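Archive > Baskets and Weaving > June 2020 > Re: Handles coming unwrapped, and what to do with a fruit basket

Date: 2020-06-28
Subject: Re: Handles coming unwrapped, and what to do with a fruit basket

Hello all,

I've been meaning to answer this since it landed and have been putting it off because my reply kept growing. I'll quote the bit I'm answering and cut the rest, as the list rules ask us to (I know, I know, I'm the worst offender).

> I've got a shop-bought wicker basket with a wrapped handle, and the
> wrapping has started to lift at the bottom where it meets the rim. Only
> on one side so far. I'd like to use it for fruit on the kitchen worktop
> but the fluffy end gets on my nerves and I'm worried it'll all come
> undone once I start carrying it about. Do I glue it, or strip it and
> start again? And second question, is wicker any good for fruit at all?
> My mother always had hers in a china bowl and said baskets bruise
> things. I've lined mine with a tea towel for now but then you can't
> see the weave, and the weave is why I bought it.

Right then. Handle first.

Don't strip it. Not yet, anyway. I stripped one in a fit of confidence a few winters back, a nice round thing I'd bought at the Skiltholm market, and found that the wrapping was doing most of the work of hiding a very ugly join. Two bits of cane overlapped and stapled, with a lump of dried glue the size of a hazelnut. I spent an entire December evening trying to make it presentable and ended up wrapping it again in almost exactly the same stuff I'd just thrown in the bin. So unless the wrapping is coming off in handfuls, leave the body of it alone and only deal with the end.

What I do with a lifting end is this. Unwind it by two turns, no more, and hold the rest with a clothes peg so it doesn't get ideas. Snip off the fluffy part at a slant. Put a thin smear of ordinary PVA on the handle itself (on the handle, please, the ribbon soaks it up and goes stiff and shiny in the wrong way), wind it back on while pulling it tight, and tuck the last bit under the turn above using something blunt. I use the end of a crochet hook. Peg it again and go and do something else until the next day. If your ribbon is the slippery sort it will try to slide while the glue is soft, and then a few stitches through the underside with matching thread will hold it for years. They don't show unless you turn the basket over and go looking.

If it's tape and the sticky has gone, that's a different matter, as PVA won't do a thing for it. I'd take off as much as is loose, wipe the cane down with a bit of white spirit on a rag, let it air, and go over it with fresh cotton tape. Evangelista used to sell a good narrow one on a card, in a red that was nearly right for everything, but I haven't seen it in the Wultuna shop for ages and they only shrug when I ask. Does anyone know if it's still made? I have 92 centimetres left and I'm guarding it like a dragon.

One more thing about handles while I'm here. Have a look at how yours goes into the rim before you load it up. On the cheaper ones the handle is only pushed down between the stakes for a few centimetres, and it's the friction that keeps it there. Fine for bread rolls or a bit of knitting, not at all fine for a big load of cooking apples. Give it a wiggle with your hand inside the basket. If it moves, drill a tiny hole through the handle just under the rim and peg it with a cocktail stick dipped in glue, cut flush. It takes five minutes and I've never had one pull out since I started doing it.

Now fruit! I'm afraid I disagree with your mother, with all respect to her china bowl. I've kept fruit in wicker for as long as I've had a kitchen of my own. Air gets in from underneath, so the bottom layer doesn't sweat the way it does in a bowl, and I find soft spots a good deal sooner in a basket because I can tip the whole thing and let it all roll over. Where she does have a point is with a coarse weave. If there are knobbly ends poking up inside, they'll mark a pear by the next morning. Run your palm round the inside, and anything that scratches you will scratch a pear. Side cutters, then a quick rub with fine sandpaper, then the hoover.

A tight crisscross weave is kindest, in my experience, and I wouldn't line it. I take your point about the tea towel hiding everything, and besides that it holds the damp. If you must have something, put a circle of brown paper in the bottom and change it when you think of it. Peaches and plums are the only things I still keep on a plate, and that's mostly out of cowardice.

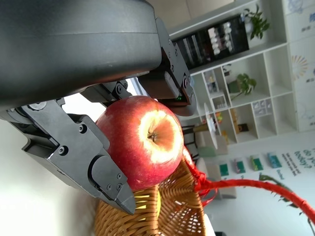
Apples are the ones I'm fussiest about, and they're what most of us end up putting in these baskets, so a word on how to load them. I go one layer at a time and set each one down instead of dropping it, biggest at the bottom. Stem position matters more than people think, because a stalk jammed into its neighbour's skin makes a neat little hole and that's where the brown starts. A short brown stem like the one on this big red apple is no trouble, sitting down in its hollow with that pale creamy ring round it, but the long wiry ones want turning to the side. And do look at the red-wrapped handle by the rim, with the little loose fibres where it joins! I'd guess yours is doing much the same, and on a handle like that I'd trim the strays, tuck and glue, and then leave it well alone. I love the red against the honey colour of the wicker too, it would be a crying shame to strip it.

Bananas I go back and forth on. They look lovely in a basket and they do hurry everything else along, so if you get through your fruit in 4 days or so it hardly matters, and if you're a slow eater like me, hang them up somewhere else. I put one in with hard pears on purpose and check them every morning.

As for cleaning, dry brush once a week if you remember, an old toothbrush for the corners, and a proper wash in lukewarm water perhaps twice a year. Keep the wrapped handle out of the water if you can. I stand mine over the bath and go at it with a sponge, then dry it upside down in a draught and well away from the radiator. I cracked the rim of my Illeck basket by drying it too fast and I'm still cross with myself. It's got the clothes pegs in it now.

Could you let us know whether yours turns out to be ribbon or tape when you've had a proper poke at it? And if somebody on the list has a source for narrow red cotton tape, on a card or off the roll, I'd be very glad of it, and I'll happily pay postage.

Oh, and I still owe the list the notes on mending a split base. I haven't forgotten, they're half typed up.

All the best from a rather warm kitchen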